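ブレムデール共同オフィス 夏の軽食会 打ち合わせ議事録

時期:7月 午後の部
出席:スヴェヴァ・バルビエリ(進行)、アナス・ナッサール、トライアン・ドゥミトレスク、ウィンジー・チェン(書記)
欠席:ムンテル・カイシ(メモにて意見提出)

1. 前回の確認
前回の議事録は修正なしで承認。カイシさんのメモに「果物の回をぜひ続けてほしい」とあり、全員が大賛成でした。初回の評判が本当によく、廊下で声をかけられたという報告がいくつも出ました。

2. 果物と皿の出し方
ナッサールさんから、大皿に山盛りにするより、一皿に一種類ずつ載せて冷やすほうが取りやすく、見た目も楽しいとの提案。スイカは三角に切って皿に一切れ、いちごは少なめに盛って、なくなったら足す。緑の野菜の皿も一緒に冷やしておく、という形でまとまりました。

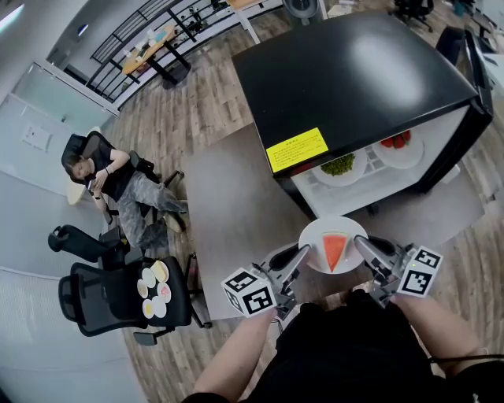
スイカの切り方については少し盛り上がりました。ドゥミトレスクさんは皮を全部落とす派、バルビエリさんは持つところがないと困る派。結局、皮は薄く残すことに決定。切る係はドゥミトレスクさんが引き受けてくれました(皮を残す練習をしてくるそうです!)。買い出しは前回同様ロメッティ青果店。今回の果物代は1,918円で、予算内に収まっています。領収書はチェンが保管。

3. 小型冷蔵庫の使い方
軽食会の前に、飲み物用と果物用を分けたいという話が続いています。ナッサールさんの案は、果物を入れる庫内には飲み物を一切入れないというもの。缶が転がって皿に当たる心配がなくなるので、これは皆すぐに賛成しました。庫内の皿は重ねず、棚に平らに置くこと。開始の45分前までに入れ終えること。皿を出し入れする人のほかに扉のそばに立たないこと、も申し合わせに加えます。

カイシさんのメモには、においの強いものは別にしてほしいとの要望もありました。玉ねぎ入りのサラダは密閉容器に入れて、ゲイディ棟の冷蔵庫を借ります。チェンから先方にお願いする予定です。
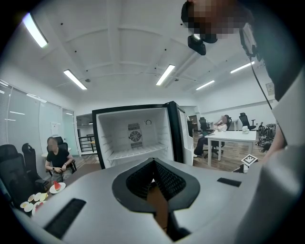
掃除の当番表は新しく作り直します。会の前に中身を全部出し、棚を外して拭き、乾いたら戻す、という流れをバルビエリさんが紙一枚にまとめてくれることになりました。白いほうの冷蔵庫は、奥の壁にファンの格子があり、棚は下のほうに一段。空のときに格子の隙間まで見ておきたいというのがドゥミトレスクさんの意見で、細いブラシを一本買い足します。扉の内側の凹凸も拭き忘れやすいので、手順に一行入れます。ブラシはセレン商店で探し、なければ次回に再検討。

4. 席と机
席の数は今のままで足りるとの判断。食べながらゆっくり座っていたい人も多いので、椅子を片づけて立食にする案は見送りました。小さな丸テーブルは飲み物置き場として使い、皿は大きい机に集めます。布巾は机の端に2枚用意。紙皿は70枚入りを一袋、ナッサールさんが注文します。

5. その他
・次回は桃を試したい(バルビエリさん)。熟し具合が難しいので、前日に店で相談する。
・メロンの希望もあり。値段を見て決める。
・野菜の皿にも何か一つ、つけだれがほしいとの声。味噌マヨネーズに票が集まりました。チェンが試作してきます。とても楽しみです。
・果物の名前を書いた小さな札を、皿ごとに立てる。

次回の打ち合わせは同じ部屋で、昼食後に。桃の件はそれまでに各自で店をのぞいておくこと。

記録:ウィンジー・チェン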